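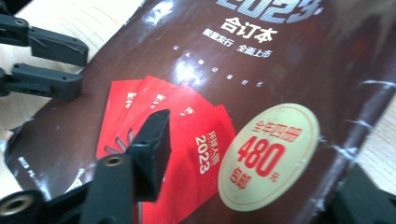
March 20, 2023. Paper bench, periodicals sorting

Magazines today. Started on the Chinese box from the Skestov lot, glossies mostly, heavy stock and slippery as anything. They slide off each other if the pile goes past 40, so keep piles low and put a sheet of sugar paper between.

Dark brown cover with the advert for the 2023 bound edition (合订本), 环球人物. Red booklets, cream oval with 480元 on it, four volumes for the year, post free. Log it under 环球人物 for now, query on the sheet. Need to look inside for the issue no. before it goes in the register, cover alone isn't enough and the tiny print is no use to me.

Condition: right edge bent and curling a bit, white creases, scuffs. Grade B. Flat under boards, blotter both sides, NO damp. February's try with the damp blotter on the Grakmont glossies was a mess, pages stuck togther and the shine went off in patches. Dry weight only on coated paper from now on. 3 days then check.

Scanner: glare again on anything dark and shiny. Turned the left lamp down to 70, better, still a streak along the top on the browns. Try the lamp further out tomorrow before fiddling with the settings any more.

Sleeves: the Talavera ones are too tight for anything with a curled edge, catches going in and makes the crease worse. Use the wide ones. Up to 200 left in the drawer, order more this week.

Box labels for the Orkoritz shelf still not done. Pencil first, and please can we all write the grade top right, I found two at the bottom and one on the back.

To do
issue nos. for the glossies
blotters, cut to size
wipe the bench down, grit on it by the vice and it scratches the covers
ask about a second wieght board, the long one is warped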